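Small plates, white tables and getting supper served
17 Oct 2019

I've been meaning to write up my plate habits for ages, mostly because my sister-in-law keeps asking why I put one little thing on its own plate when I've got perfectly good platters in the cupboard. So, a few tips on serving bits and pieces, in no order at all.

Colour first. We have white tables (two of them, pushed together when there's a crowd) and for years I had white plates as well. It looked like a hospital canteen! Pale food is the worst for it. Rice, shortbread, anything in plain pastry, it all just melts away into the background. I bought a set of 6 little blue ones from Clarkel and I use them for nearly everything now. Blue is lovely under anything orange, so carrot, apricot, smoked salmon, the top of a cheese scone. If you only buy one colour of side plate, get a soft blue, a bit on the dusty side. Bright blue shows every scratch from a fork.

Get a plate with a bit of a rim, too. The dead flat ones look smart in the shop and then a grape rolls straight off on to the carpet. Mine have only a small lip but it's enough for sauce, and it gives you something to hook your thumb under when you're carrying.

Leave some plate showing. I used to cram things on right up to the edge and then wonder why it all looked like leftovers. One piece in the middle with a ring of plate round it looks as if you meant it, even if it came out of a packet from the freezer. Long things I lay sideways to whoever is sitting down, so they can pick them up from the end.

If you're making your own sushi-type bits, wet your hands before you touch the rice and keep a bowl of water by you. I shape all the rice first and do the toppings after, otherwise I end up with fishy rice stuck to the fridge door. Cold topping goes on at the last minute. Cover the rice with a damp tea towel while you wait, and don't put it in the fridge for hours or it goes like gravel.

Now, the tables. Matt white is a joy until somebody spills turmeric. Bicarb and a drop of water, made into a paste, left on for a few minutes and wiped off with a soft cloth, has got me out of trouble every time so far. No scouring pads, please, they leave shiny patches that catch the light for ever after. I did that to the old Partanen one in May and I still put the fruit bowl over it.

With two tables side by side, mind the join. Ours aren't quite the same height and I've lost a full glass to that little step. I keep plates and cups well in towards the middle of one table or the other, and crumbs come out of the gap with an old pastry brush.

Oh, and stack small plates with a square of kitchen roll between each one. The glaze on cheap ones marks terribly. 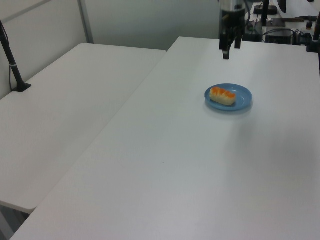

Washing up next. I do the blue plates by hand in warm water at the end of the evening, before the roasting tins go anywhere near the bowl, and leave them in the rack overnight.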